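Keeping peppers and apples fresh without a fridge
Course project, food and nutrition

Aim

I wanted to find out how much produce students throw away and whether the way they store it makes a difference. Many rooms in the Ploltow dorm have no fridge of their own, so fruit and vegetables end up on a shelf or a table.

Method

I put a short paper survey in the mailboxes at Ploltow and got 101 replies. Students wrote down what they bought and what they threw out over two weeks in August. I also kept peppers and apples in my room, one set in closed plastic bags and one set left open, and weighed both every morning at 8.

Results

The replies listed 1,316 pieces of produce. Of these, 236 were thrown out. Peppers and salad greens came up most often. Apples were hardly mentioned.

In my own test the bagged peppers lost less weight but two of them got soft spots near the stem. The open ones wrinkled first at the shoulder and were still fine to cook. I did not see much change in the apples either way.

Problems

My kitchen scale only shows whole grams. Some students guessed their numbers at the end of the two weeks, and I could not check them.
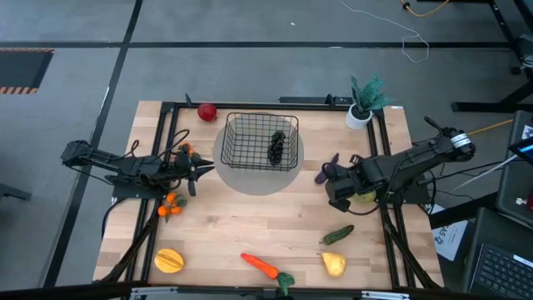
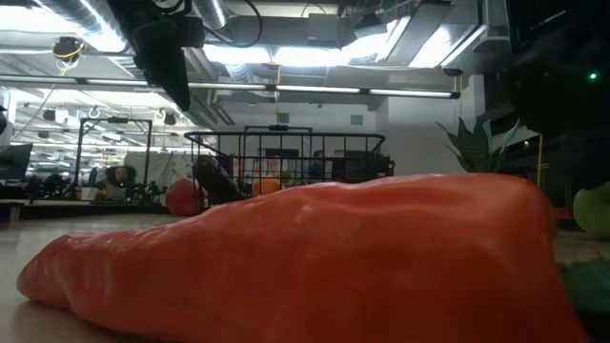
Red bell pepper on its side (second picture)

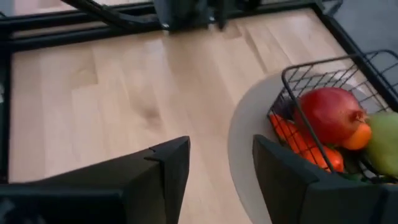
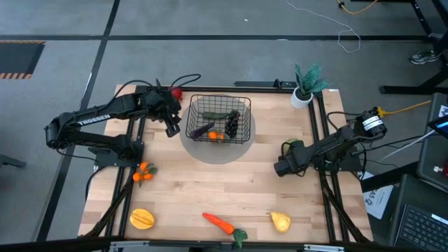
Report by the author, second-year student, Brurard College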